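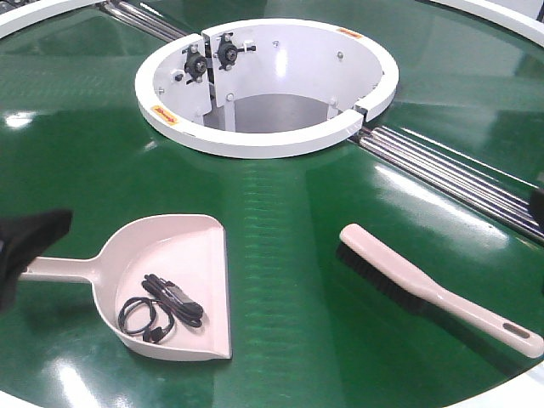
想请教各位,现在的机器到底能不能替人干扫地、擦桌子、收拾台面这类零碎活?我在一家做小件包装的车间管后勤,家里也是我收拾得多,所以两头都惦记这件事。我们车间有一张绿色的大圆台面,边上一圈白沿,中间立着一个白色的圆筒座,每天收工前都得清一遍。工具再普通不过,一把浅粉色的簸箕,一把同色长柄的黑毛刷子,谁来都会用。可真要说清楚怎么用,又挺啰嗦:簸箕里要是躺着一团黑线,像耳机线又像充电线的那种,人一看就知道先把线拿出来放一边,再去扫,机器知道吗?台面又亮得反光,灯一照一道一道的白,我自己有时候都得歪着头才看得清哪里有碎屑。老板十月里去看了个展,回来就很兴奋,说再过一阵这些杂活都可以交给机器了,让我先打听打听。我不是搞技术的,问得外行请别见笑。主要想知道三件事吧:一是这种一手拿簸箕一手拿刷子的活,现在机器能做到什么程度;二是像我们这种小地方,值不值得现在就掏钱;三是如果暂时不行,有没有什么过渡的办法。家里用的也欢迎一起聊,我家那台扫地的圆盘子在地上转得挺勤快,可是桌子上它一点忙也帮不上,我妈还老问我它什么时候能学会上桌。先谢谢大家了!

发帖人:圆桌边的后勤

——————

穆德桥老王头

先说结论,能做一点,但离“交给它就不用管”还远。我在 Muvedbridge 那边一个厂里干了好多年设备维护,装过也拆过不少自动化的东西,说几句自己的体会,你参考着听。

工厂里机器干得好的,都是位置固定、东西固定、动作固定的活。零件从同一个地方来,放到同一个地方去,一个班下来它不喊累,也不走神,这个人真比不了。打扫恰恰是反过来的,每天脏的地方不一样,簸箕昨天放左边今天放右边,里面还可能搁着别的东西。你举的那团线我看了直乐,太典型了!软的、会打卷的、细细的线,是机械手很头疼的一类东西。硬盒子抓哪儿都差不多,线这个东西你捏住一头,另一头往哪儿甩就说不准了,还容易钩住别的东西一起带起来。

再说扫。扫这个动作看着简单,里头有手劲。刷毛压得太实,碎屑会弹开;压得太轻,又带不走。簸箕前面那道边要贴住台面,刷子往里送,最后剩下的那一条灰,人会把簸箕往后退一点再扫一下。我们从小就会,谁也没教过,可要让机器学,就得一遍一遍地示范给它看。我们厂试过一个叫 Budosar 的项目,就是教机械臂清理工位,前后示范了577遍,最后在那个练熟了的工位上确实像那么回事,扫得慢,但是能扫完。结果换到隔壁工位,台面颜色不一样,灯也更亮,它就开始犹豫,刷子停在半空里半天不下去。当时调试的小伙子脸都绿了,我们几个老家伙还安慰了他半天,晚上一起去吃了顿面。

你说的反光也是真问题。亮面的台子对摄像头很不友好,一片白光它可能当成有东西,真有碎屑的地方反倒看不见。如果以后真要上,先把灯的角度调一调,或者加个柔光的罩子,花不了几个钱,人看着也舒服。还有圆台面中间那个座子,胳膊要绕着走,座子后面那一块往往够不着,这个要提前让厂家到现场来量,不要光听电话里讲。

至于值不值得买,我的意见是先别急。你们那张台子,一个熟手清一次要多久?我们类似的工位大约7分钟。为了这么几分钟专门上一条机械臂,再加上围栏、调试、培训、坏了找人修,账很难算平。要是你们有一整排台子,一天要清许多遍,那又是另一回事了,可以找厂家来现场演示。演示的时候千万记住一条,用你们自己的刷子簸箕,在你们自己的台子上做,还要故意把东西摆乱一点。在展台上看着灵光的,到了现场是什么样子,要亲眼看过才算。

过渡的办法也有,都是土办法。给簸箕和刷子在墙上定个挂钩,画个影子轮廓,用完归位;桌上的线单独给个小盒子,不要随手扔在簸箕里;清理顺序写一张纸贴着,先收线和零碎,再扫,后擦,台子下面最后看一眼。另外要是你们那台子会转,或者旁边带辊子,扫之前一定断电挂牌,这个我要多说一句,我见过图快没断电的,袖子差点给卷进去,想起来现在还后怕。把这些理顺了,现在人干着省心,以后真要换机器,机器也好学。

——————

爱囤抹布的阿姨

我不懂工厂的,就说说家里的吧。我家前后买过两台扫地的机器,地上的灰是真少了,这个要夸!可是桌子、灶台、窗台,照样是我一块抹布走天下。去年女儿还给我买了个 Barrios 的擦窗的小机器,贴在玻璃上自己走,头几回我站在下面仰着脖子看,生怕它掉下来,看得脖子都酸了,比自己擦还累,哈哈。后来放心了,大块的玻璃就交给它,四个角还是得我补。

所以我觉得吧,大片的、平的,机器行;边边角角的、要先挪东西再擦的,还是人。楼主妈妈问什么时候能上桌,我也想知道呢,真出了能上桌的请一定回来告诉我一声,我攒钱买。对了,楼主那种粉色的簸箕柄挺长的,不用老弯腰,我也想换一把,方便的话说说在哪儿买的?

——————

路过看看

还早,等3年再说。我们这儿有家店叫 Bradach,门口放过一台会叠毛巾的,叠一条的工夫我能叠一筐。不过排队看的人是真多。要是预算只有200块,买把好刷子吧。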